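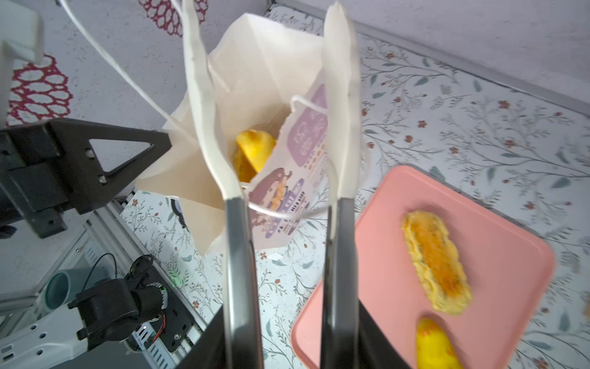

Wrist camera view from the bagging task: pastry, paper bag and tray.

Research Assistant (robot manipulation), fixed term

The Aretti manipulation group is looking for a research assistant to join its study of how robot arms learn to handle soft food and thin packaging. The post is full time for 29 months and is based at our Isatov laboratory.

Background

Paper bags fold, slide and close up when touched, and baked goods break or mark under a firm grip. In earlier work the group trained a policy on demonstrations given by human operators, using wrist camera images and joint positions as input. The policy reached the pastry reliably but often failed at the mouth of the bag, where the fingers hide much of the opening from the camera. The new study, Evness, tests whether short corrective demonstrations, recorded from the point of failure onwards, improve results more than the same number of full demonstrations.

Duties

– Set up and reset table-top tasks to a written protocol
– Record demonstrations by teleoperation, in sessions of no more than 32 minutes
– Label failures by type and by the step at which they occur
– Run blind comparisons of trained policies and keep the trial log
– Help to prepare the data and code for release

Requirements

A degree in engineering, computing or a related subject, or equivalent practical experience. Working knowledge of Python and Linux is needed. Experience with camera calibration or imitation learning is useful but not required – training is given during the first 5 weeks. The work involves long periods seated at the operator station and regular handling of foods containing wheat, egg and milk.

How to apply

Send a CV and a covering letter of no more than two pages to Zawadi Mabula, Ait Brahim Building, Isatov, quoting Evness RA. The letter should describe one experiment you have run and how its results were checked. The closing date is 2 November 2025. Interviews last one hour and include a short teleoperation exercise, which is not scored.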